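Asabe Usman
November 27, 2018

So Verbeke says its new Kemville store will "bring fresh food within reach of every family." Will it? I read all 42 pages of the plan. The word "bus" shows up 6 times, mostly in "business." 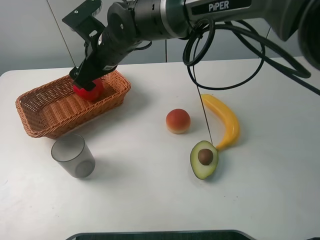
And the price promise runs out in January. After that, who knows. Stistham got the same pitch and I'd like to see one receipt from there before I clap.

They say 527 households were surveyed. Which ones? I asked, no answer yet.

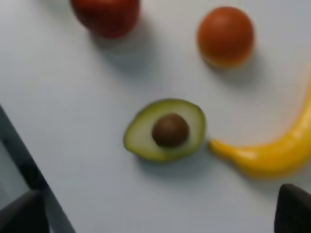
Apple, avocado, and no price promise.

Still waiting on that survey list, Verbeke.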